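Snowman Popcorn Cups for a January Afternoon

Oh, I love a snow day recipe! The holiday cookies are long gone, the kids are bouncing off the sofa, and everybody wants something sweet that doesn't take until bedtime. Snowman popcorn cups to the rescue! They're sticky, they're crunchy, they have goofy little faces, and if you can melt a marshmallow you can make them.

I first made these for my son's class, and I've made them every winter since (and once in June, when he requested them for his birthday and I couldn't say no). My neighbor Sérgio Caldeira eats the heads first. I'm a bottom-up person myself!

What you need

1/2 cup popcorn kernels, or 2 bags of plain microwave popcorn
4 tablespoons butter, plus extra for your hands
1 bag (10 ounces) mini marshmallows
1/2 teaspoon vanilla
A good pinch of salt
Mini chocolate chips for eyes and buttons
Orange candy-coated sunflower seeds for noses, or slivers of orange gumdrop
Fruit leather strips for scarves
Pretzel sticks for arms
8 clear plastic cups, the short 9-ounce kind
Shredded coconut for the snow in the bottom (leave it out for the coconut haters)

This makes 8 snowmen, each with 2 popcorn balls, and usually a handful of popcorn left over for the cook. You've earned it!

Step 1: Pop the corn

Pop it plain. Buttered microwave popcorn makes the balls slide apart, and I have the sad, headless snowmen to prove it. Pour the popcorn into the biggest bowl you own and give it a good shake so the hard kernels drop to the bottom. Then lift the fluffy stuff out by hand into a second buttered bowl. Please don't skip this part! A hidden kernel is no fun for anyone with braces.

Step 2: Melt the marshmallows

Melt the butter in a large pot over low heat. Add the marshmallows and stir until they're smooth and glossy. Keep the heat low, even though it feels like it's taking forever. High heat turns marshmallow tough, and you want your snowmen chewy. Take the pot off the stove and stir in the vanilla and salt.

Step 3: Coat the popcorn

Pour the marshmallow over the popcorn and fold with a buttered spatula, scooping from the bottom. It will look like there isn't nearly enough. Keep folding! After a minute or two it all comes together in one big, gorgeous, sticky heap. Let it sit until you can touch it comfortably, especially if small hands are helping.

Step 4: Shape the balls

Butter your hands. Really butter them, between the fingers too. Make the bottoms first, each the size of a tangerine, then make the heads the size of a big walnut. Press just firmly enough to hold the popcorn together. If you squeeze too hard you end up with something closer to a baseball, and I've nearly lost a filling that way.

Set the balls on wax paper. If the mix gets stiff before you've finished, put it back in the warm pot over the lowest heat and stir for a few seconds.

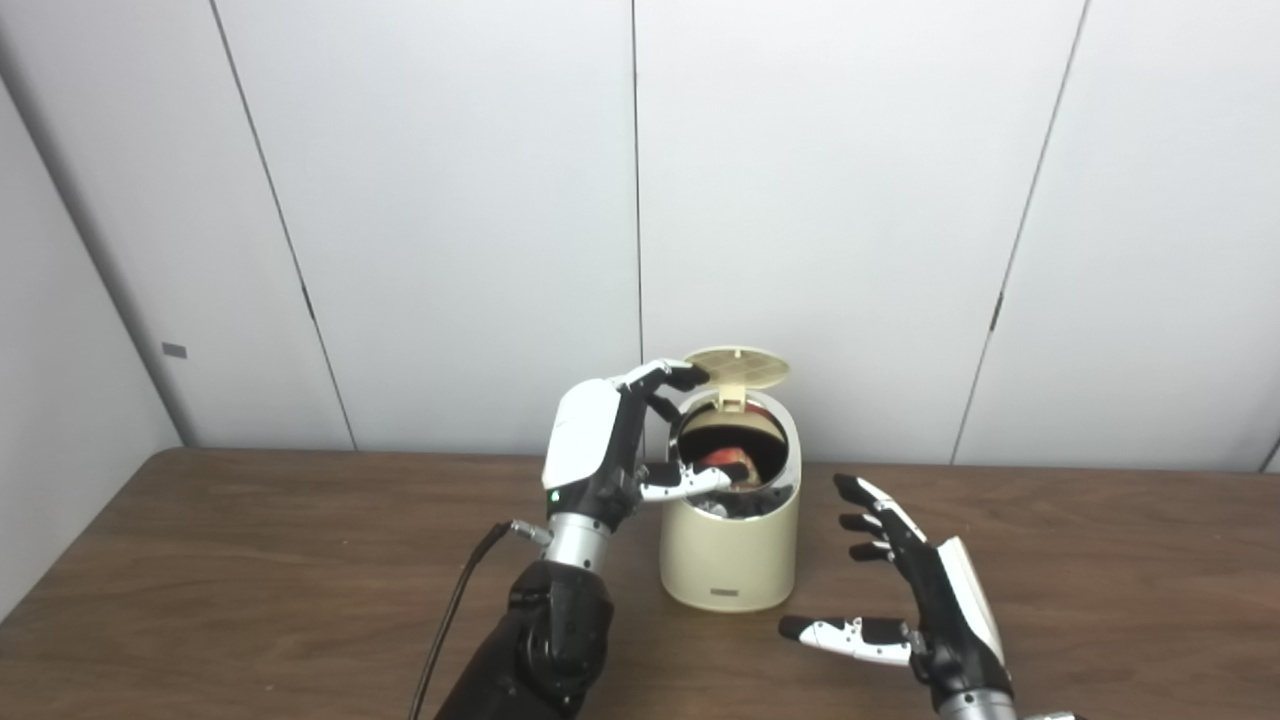 Step 5: Build your snowmen

Sprinkle a spoonful of coconut into each cup and settle a bottom ball on top. Press a head onto each one while the popcorn is still a little tacky. If it's already set, a dab of melted marshmallow makes terrific glue.

Step 6: Faces, scarves and arms

My favorite part! Push the chocolate chips in point first so the flat side faces out. Add the nose, wrap a strip of fruit leather around the neck, and poke a pretzel stick into each side. Snap the pretzels a bit shorter if the arms are too long for the cup. Let the kids go wild here. We've had snowmen with three eyes, snowmen with mustaches, and one with chips all over that I was told had chicken pox.

Keeping and carrying

Leave the snowmen uncovered for half an hour so they firm up, then cover each cup with plastic wrap. They're best the same day and still pretty good the next. Keep them out of the fridge, where the popcorn goes soft. For school, I stand the cups in a muffin tin so they can't tip over in the car.

A few fun changes

Stir 1/4 cup of peanut butter into the melted marshmallow for tan "muddy" snowmen (check for allergies first!). Crushed peppermint in place of the coconut is so pretty. And for a crowd, skip the bodies and just make heads on lollipop sticks. Push the sticks in while the popcorn is soft and stand them in a mug of sugar until they set.

If you make a batch, tell me in the comments what you used for the noses! I'm still looking for something better than gumdrops, which stick to my scissors every single time. Wiping the blades with a little oil helps.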